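Household Furniture Surfaces and Liquid Spill Damage: A Comparison of Four Finishes

Project report, Materials in the Home, Cerkton Technical College

1. Background

Most tables sold for home use in the Nenderstead area are made of solid wood or of a wood veneer over a core board. Both depend on the finish to keep water out of the grain. When the finish fails, water enters the end grain first, the fibers swell, and the joint between two boards opens or lifts. The usual signs are a white haze, a dark ring, or a raised seam that can be felt with a fingertip.

The finish on a new table is often described only as "sealed" or "protected." Neither word says what was applied or how many coats were used. The aim of this project was to compare four common finishes under the same spill and to rank them by visible damage and by change in surface height.

2. Materials

Test panels were cut from a single batch of beech boards bought from the Pavach lumber yard. Each panel was sanded in the direction of the grain and wiped with a dry cloth. The finishes were boiled linseed oil, paste wax, shellac, and a water-based polyurethane. An unfinished panel served as the control. All panels were left to cure for 11 days in the storage room before any testing began.

Boards were joined edge to edge with wood glue, so that every panel had at least one seam running through the wet area. This matters for dining tables, where the top is usually assembled from several boards and the seams are the weakest part.
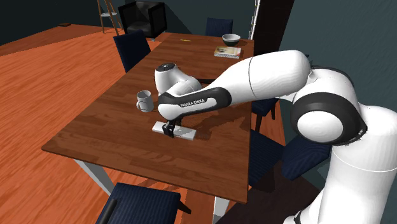 Figure 1. Rectangular dining table with a plank-patterned wooden top (computer rendering).

On a top of this general type a spill can cross more than one seam before it is wiped up. For this reason the liquid was poured at the seam and allowed to spread freely. An earlier plan to hold it inside a plastic ring was dropped after the first trial, when the ring trapped water under its lower edge and left a mark of its own.

3. Method

Three liquids were used: tap water, black coffee, and a vinegar solution. Each was mixed or brewed in a batch of 1000 milliliters and brought to room temperature. The liquid was applied with a syringe and left uncovered. Panels were blotted with paper towel, allowed to dry overnight, and examined under a desk lamp held at a low angle.

Surface height was read with a dial gauge at fixed points on both sides of the seam. The gauge was set to zero on a steel plate before each panel. In total, 201 readings were kept. Readings taken while the panel was rocking on the bench were thrown out and repeated.

4. Results

The polyurethane panels showed no visible change with water or coffee. Vinegar left a faint dull area on one of them. Shellac resisted coffee but turned cloudy under water, and the haze did not clear overnight. The waxed panels stained with coffee along the seam, while the flat areas away from it stayed clean. Linseed oil gave the most uneven results — two panels from the same can behaved quite differently, most likely due to a thin second coat.

The control panel swelled at the seam with all three liquids. Its readings were the highest in the set.

5. Sources of error

Coating thickness was not measured. The brush coats were applied by different members of the group, and the amount left on each panel was judged by eye. Room humidity was recorded only in the morning. The storage room at Cerkton is next to the boiler, and conditions there change during the day.

The polyurethane came from a 500 milliliter can of the Chala brand that had been opened in December for another class. Its age may have affected curing.

6. Further work

The test should be repeated with worn finishes. A panel rubbed with a kitchen sponge before the spill would be closer to a table in daily use. Heat was also left out, and a hot mug may soften wax and shellac enough to change their position in the ranking. Oak panels have been set aside for this purpose and will need the same curing time as the beech.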